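Category: Talks & Slides / Robot Learning

Speaker notes, "Please Bag Your Own Groceries" (Larkton, long version)

[Title slide. Wait for the latecomers. Water.]

Good afternoon. I work at Staslow, where I have spent a good part of my adult life holding two controllers and looking at a plastic bag. We build a teleoperation kit called Fokach. You move your hands, two arms move theirs, and the whole thing is recorded so a policy can learn from it. That's the pitch. The rest of the talk is the bag.

Why bags? A customer in Fajardo asked for them in July. We said two weeks. (Pause. People who work with cloth will laugh here. Let them.)

[Slide 4]

Start with the approach. Left gripper goes to the lower edge, right gripper comes in open from the other side. New operators all drive straight at the plastic like they're parking. Tell them to slow down well short of it and line up both wrists before closing anything.
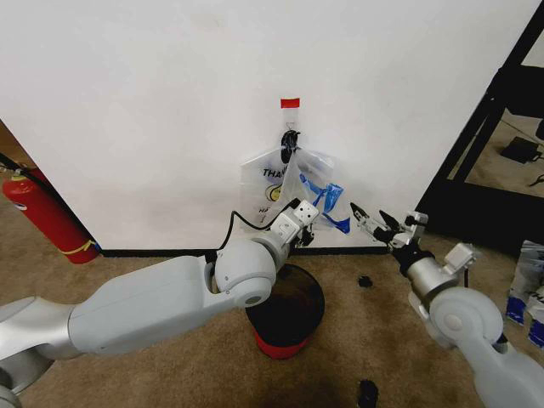

Left fingers at the bottom edge, right gripper open.

Mention depth here. Clear film against a white wall is about the worst thing you can ask a depth sensor to look at, so the operator is working mostly from the color view. So is the policy, later, with less life experience.

[Slide 7]

Two-handed grasp. Each gripper takes a corner, and then you pull. How hard? I get this question every time and my answer is still "some." There's no force feedback on our controllers. You learn to read the wrinkles.

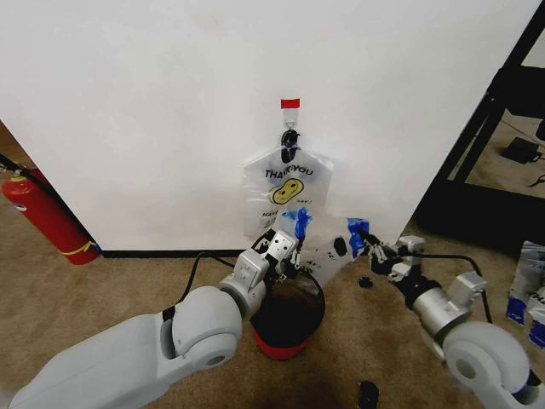

Both corners held at the blue tape.

Point at the tape. I had a nice long argument for markerless everything, and you'll find it in last year's slides.

Numbers, quickly: 300 demonstrations for the first training set, 40 held back. Over 2,000 by the end. Of the first batch we threw out 32, mostly for long pauses where the operator was thinking. The policy learns the pause beautifully. It will stand there and think about nothing for as long as you let it.

[Slide 11. Skip the video if the projector is bad.]

Opening the mouth. Left gripper keeps hold, right finger works low down near the base. My advice on this part is to let people find their own way for a day, then pick one method and make everybody use it. Mixed styles average out to a robot that does neither.
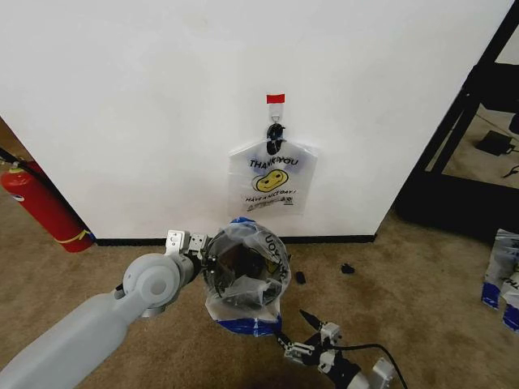

One bag held open at the carpet, another on the wall hook.

Don't read the smiley face aloud. They can see it.

[Slide 12]

Questions. Somebody will ask about paper bags. Say we're looking into it.

Related talks
Resetting the Task Takes Longer Than the Task
Controllers, Gloves or Leader Arms?
What to Do With Bad Demonstrations

We use cookies to remember your settings and count visits. Accept all / Manage choices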